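# «Un buen surtido se prueba con las manos»

Lino Martinelli habla de bolsas de aperitivos como otros hablan de vinos, y lo hace deprisa, moviendo mucho los brazos. Lleva en Urio, una tienda pequeña de Darnport, desde que abrió, y prepara cajas surtidas de picoteo salado: 182 solo en noviembre, todas armadas en la misma mesa de la trastienda.

«Empecé porque me gustaba comer estas cosas, no hay más misterio», dice riéndose. «Probaba una bolsa nueva, me entusiasmaba y se la quería dar a todo el mundo. ¡Y así sigo!»

Cuando llego, a las nueve y media de la mañana, ya ha puesto café y discute con Carter Perron, su socio, si el picante va arriba o abajo en la caja. Perron defiende que arriba, a la vista. Martinelli lo esconde en el fondo, para que aparezca al final. Llevan años con eso y las cajas salen de las dos maneras, según quién cierre.

Le pregunto por el tamaño de las bolsas y se le ilumina la cara. «A mí la bolsa pequeña me parece un invento maravilloso. Abres una, te la terminas, y si no te ha gustado, pues hay otra esperando. Con la grande te casas». La caja que más piden, la Weldale, pesa 860 gramos ya cerrada. La otra, la Flirndale, es más ligera y lleva sobre todo cosas de maíz y de legumbre.

También guarda los envases vacíos de todo lo que ha probado, aplastados entre las hojas de unos archivadores. «Tengo 2.000, y Carter dice que es basura ordenada», cuenta. «Pero mira estos colores. Hay bordes dentados, hay brillos, hay fotos de comida que dan más hambre que la comida. Yo me paso tardes enteras con esto, de verdad». Perron, desde la puerta, confirma lo de las tardes.

Para elegir qué entra en cada caja, Martinelli extiende los paquetes sobre la mesa y los va cambiando de sitio. Le gusta ver los colores juntos, un magenta al lado de un rojo con naranja, algún verde que corte. «Si la mesa me da alegría, la caja también la va a dar».

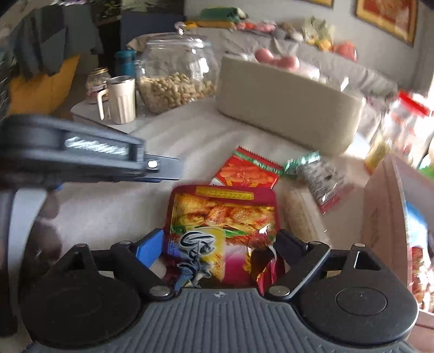 ¿Cómo se guarda una bolsa ya abierta para que lo de dentro siga crujiente?

«Sacas el aire, doblas el borde dos veces, pones una pinza y la metes en un armario seco, lejos del horno», contesta Martinelli. «Y te la comes pronto, mañana mejor que pasado».

Antes de irme me enseña la lista de lo que quiere probar de aquí al verano. Tiene 118 entradas, escritas a lápiz, y ya ha tachado las cuatro primeras.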